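Petites cuisines, longues habitudes
Dans les logements de moins de trente mètres carrés, on cuisine autrement, et souvent davantage qu'on ne le croit.

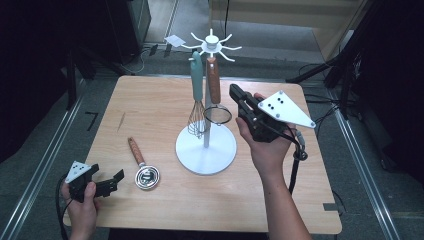
Un fouet et une petite passoire suspendus à un support blanc, sur une table en bois clair.

Quand Evelien Smits a emménagé rue Foltness, la cuisine se résumait à un évier, deux plaques et un placard dont la porte butait contre le réfrigérateur. Elle venait d'une maison avec cellier. « J'avais 7 casseroles. J'en ai gardé trois, et la troisième me sert surtout à faire tremper les pois chiches », raconte-t-elle.

Son immeuble, une ancienne filature reconvertie, compte beaucoup de studios du même plan. Les habitants s'y croisent au local à vélos et parlent volontiers de nourriture. Une soupe laissée sur le feu se sent jusqu'au deuxième étage, et personne ne peut préparer du poisson en secret.

Roos Michiels, architecte d'intérieur, a travaillé pendant plusieurs années sur ce type de logements. Selon elle, l'erreur la plus courante consiste à reproduire une grande cuisine en réduction : meubles hauts jusqu'au plafond, four encastré, plan de travail de quarante centimètres où l'on ne peut pas poser une planche. Elle préfère supprimer un meuble et garder une surface libre, même modeste. Pour un couple du quartier Pridard, elle a remplacé l'îlot prévu par une table à roulettes. Le couple y mange, y pétrit le pain et y fait ses comptes.

Le four est un autre sujet de discussion. Josefien Dijkstra s'en passe depuis sa séparation. Elle fait ses gratins à la poêle, avec un couvercle, et termine la croûte chez sa sœur les jours de fête. Floor Goossens, son voisin de palier, a fait le choix inverse : un petit four posé sur le lave-linge, qu'il faut débrancher avant de lancer une lessive. Il en sort des tartes aux prunes dès la fin de l'été.

Reste la question des provisions. Acheter en gros coûte moins cher, à condition d'avoir où stocker. À l'épicerie Van Leeuwen, en bas de la rue, on vend désormais la farine et les lentilles au poids, par petites quantités. Esther Mbwambo, qui tient la caisse, a vu changer les paniers depuis le mois de mai. Les clients passent plus souvent, prennent deux oignons, un demi-chou, un peu de riz. Certains viennent chercher une seule carotte juste avant midi.

Les recettes suivent. On voit revenir les plats à une seule cocotte, les œufs, les galettes de légumes râpés, les restes de riz sautés avec ce qui traîne. Evelien Smits note les siens dans un cahier. La recette la plus tachée est celle d'un potage aux poireaux : trois poireaux, deux pommes de terre, de l'eau, du sel, et une cuillerée de moutarde ajoutée hors du feu.

Elle a visité au printemps un appartement plus grand, avec une vraie cuisine et une fenêtre sur cour. Le loyer était trop élevé. Elle a repris son bail pour deux ans et fait raboter la porte du placard.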